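Kitchen drawer under the counter jams half open, utensils catching (solved, mostly)

Posted Sunday, January 19, 2020, by the shared kitchen desk at Girby House
3 comments | 2 shares

Status: closed, with one thing left over

Hello everybody, and thank you for your patience with the drawer. I know it has been a nuisance, especially for the Saturday baking people, and I said I'd write the whole thing up so that the next person who gets stuck with it doesn't have to begin from nothing the way I did. I'm sorry it's long. I tend to go on.

What was reported: the wide utensil drawer to the left of the stove would open as far as your hand and then stop dead. If you pushed it back in and tried again it would sometimes come all the way, and sometimes it wouldn't even give you the hand's width. One person wrote on the sheet that it "bit back," which I thought was fair.

First try. I assumed it was the runners, the Cludska ones we put in when the old ones sagged. I wiped down the part I could reach, put a little candle wax along the edge and worked it back and forth. It was lovely and smooth for one evening, and by breakfast it was stuck again. So please, if you are reading this with a stuck drawer of your own, don't spend your evening on wax like I did (although the kitchen did smell nice).

Second try. I slid a long ruler in over the top of the drawer front and felt around with it. Something was standing up in there and catching on the lip of the counter frame. I pressed it down with the ruler, gave the drawer a gentle pull, and out it came! After that I took everything out and put it on the table, which I should have done on the first day.
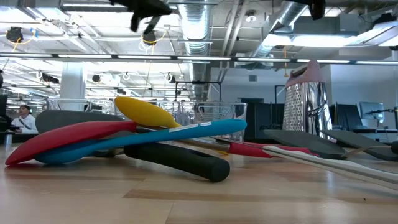
The grater was the main trouble. Lying on its side it clears the frame, but only just, and every time the drawer gets shoved closed it rolls up onto whatever is next to it and the handle end lifts. Then the spatulas slide in underneath and prop it there like a tent pole. We also own more spatulas than I had any idea of, and a good many of them have long handles that only fit in the drawer on the diagonal, so they cross over one another and make a sort of hump in the middle.

Third try, and this is the one that worked. With the drawer empty I lifted it off the runners (front up first, then toward you, and have someone hold the other side if you can). There were crumbs in the back corner, a rubber band and a birthday candle, and one screw on the left runner had backed itself out a little. I tightened it. The right side was fine. I washed the inside of the drawer, let it dry overnight and hung it again the next morning.

Then came the question of what goes back in, and here I'd like everyone's help, please. The box grater now lives on the shelf with the mixing bowls, standing up, where it can't bother anything. The long-handled things are going in the tall Mulero crock beside the stove, heads up. Short spoons, the peelers and the measuring cups can stay in the drawer, flat, in a single layer. If you have to press something down to get the drawer closed, then it's one too many, and it should go in the crock or in the spare box on top of the fridge.

I've opened and closed it every time I've walked past since Thursday, probably more than was necessary, and it hasn't caught yet.

Left over: the 2 plastic dividers from the Mykhailiuk organizer set don't fit the drawer anymore with the way we've arranged it. They're in the spare box. If somebody would like to trim them I'd be delighted, and if not I'll have a look at them in March when we do the big clean.

Comments (3)

Was the grater in there the whole time?? I've been using the side of a knife for lemon zest for weeks. Very glad to have it back. Thank you for doing this.

Could we put a little strip of tape on the crock that says what goes in it? I know we'd all remember for a week and then somebody new would come along and put the ladle back in the drawer.

Reply from the kitchen desk: Yes, good idea, I'll do the tape this afternoon. The ladle can go on the hook by the window, by the way, it's too heavy for the crock and makes it lean.

Last updated: 4 days after posting. Tape is on, ladle is on its hook, drawer still running nicely.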